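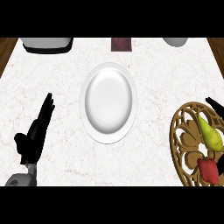
**Kitchen duty, continued**

Readers with long memories will recall that in June the Lisuter group promised us a two-handed policy that could clear a kitchen counter. What they have now is a policy that can move a pear. Progress has been made, and I mean that sincerely.

The trouble with the June version was that it learned everything from demonstrations, and the demonstrations were all recorded by Gion Sutter, who is left-handed. Given a pear in a basket on the right, the model would reach across the plate with the left hand, knock the right hand out of the way, and carry on with great confidence. Adding more demonstrations by Gion made it better at being Gion.

The new method, which Beat Aebischer calls Flidport for reasons he has declined to share, splits the job in two. A small network picks the hand first, looking only at where the object and the target are. A second one plans the motion and is told to keep the idle hand out of trouble. The choosing part trains entirely in simulation on mirrored copies of each demonstration, so every reach Gion made with his left also counts as one with the right. It took 40 demonstrations, mirrored and shuffled into 300 counter layouts.

On 200 test runs with layouts it had never seen, the old policy got the pear onto the plate 107 times. Flidport managed it on all but 40. Most of the misses came from the pear being picked up by the neck, swinging, and landing somewhere on the marble. The bell pepper is harder, and Beat would like it known that the pepper numbers are "not ready to be written about," so consider them unwritten.

All of this is still simulated. Real fruit rolls, bruises and has a sticker on it, and none of those are in the physics model yet. Gion has asked for a proper budget line for pears before the hardware tests start. Code and layouts are in the shared folder under Strebel, which was the name of the project before last.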